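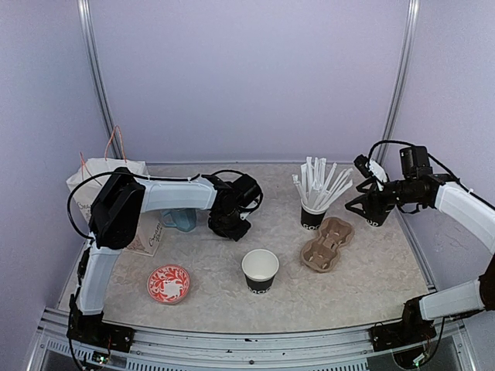

Kathleen Mulcahy holds that a paper shopping bag is worth keeping only if it has already been used twice, and that most of the ones folded behind kitchen doors never pass the test.

The paper carrier bag, or handled paper bag, is a shop bag with a flat bottom, side folds and two handles of twisted paper, ribbon or string. White bags with colored string handles and printed script are common in bakeries and gift shops, where the bag is meant to be seen on the street.

Reuse

Household guides often recommend these bags for carrying mugs and small plates. The advice deserves some doubt. The Pemanton guide to packing claims that one bag will last 30 trips, but gives no weights and does not say how the trips were counted. A shorter trial printed in the Zaltamby newsletter reported handles pulling loose after 10 trips with crockery inside. It used bags from a single shop, Prellero, so it settles little.

Weak points

Failure usually begins where the handle meets the top fold. String passed through a bare hole tears the paper sooner than string held by a glued patch. Damp weakens the base. Wrapping each piece of china protects the china but adds bulk, and a full bag tips easily.

Claims that the bags are "greener" than cloth depend on how often either is used, a figure sellers seldom supply.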